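Grovetti Residence: Laundry and Linen FAQ

May I use the washing machine in my room at any time?
Machines may be used between 7 a.m. and 10 p.m. Residents are asked to remove their clothes promptly at the end of the cycle.

Where should I fold my clothes?
The bed may be used for folding, provided the sheet is clean. Jeans and other heavy items should be folded first and set to one side.
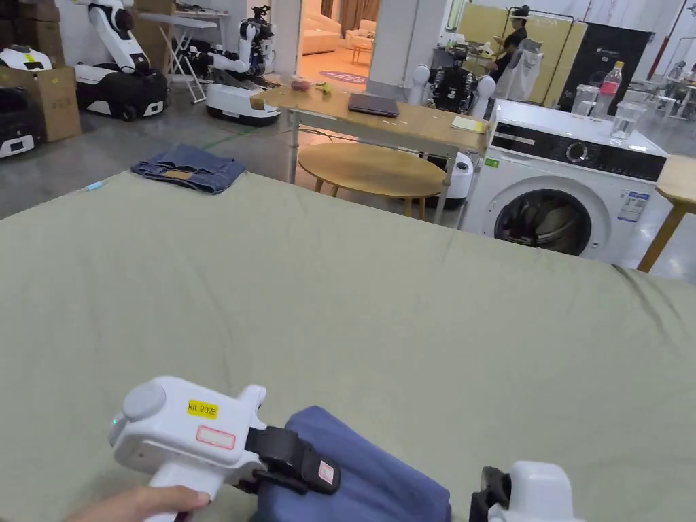 Dark clothing should be kept apart from light linen until it has been washed at least twice.

May I keep items on top of the machine?
Light containers are permitted. Please remove them before a spin cycle.

How much may I wash in one load?
The limit is 7 kilograms, dry weight.

Whom do I contact about a fault?
Please call the housing desk at extension 3035 and ask for Jennylyn Quiambao. Please have your room number ready.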